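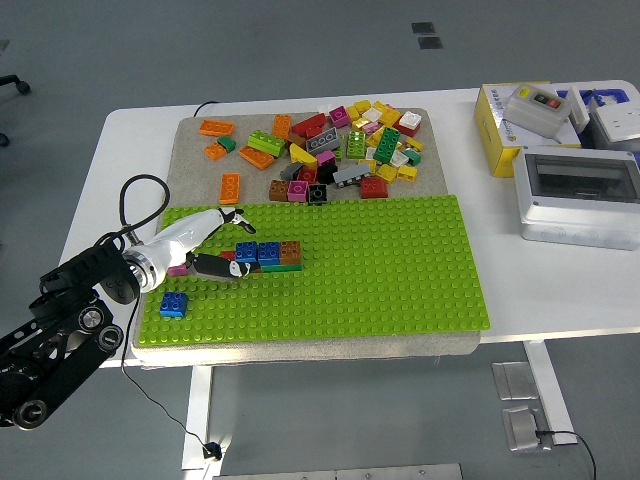

Green baseplate and the unsorted bricks on the felt mat

Baseplate slides on felt, and how do I sort the pile?

Posted by Lorenz Kuster, 12 May 2023

I have a big lime-green baseplate on a beige felt mat on a white table. The felt stops bricks from rolling off, but when I press a brick down near a corner the whole plate shifts. I have only built one short row so far, two blue and a brown on a flat green piece. The rest is in a heap behind the plate. Should I get rid of the felt? And is it worth sorting by color before I go on? There are 991 bricks in the box according to the lid.

2 answers

Gertraud Thaler
Keep the felt. Put a piece of rubber shelf liner between the plate and the mat, cut a bit smaller than the plate so it doesn't show. Mine has stayed put since April. Also press straight down with your other hand flat on the plate.
For sorting, go by size first and forget color. A red brick is easy to spot in a tray of mixed colors, but a small one gets lost under the long ones. I use 6 trays for a set that size. With 3,000 you would need drawers.

Etley
double sided tape. I never sort, just spread the pile out flat so nothing is buried

2 people found this helpful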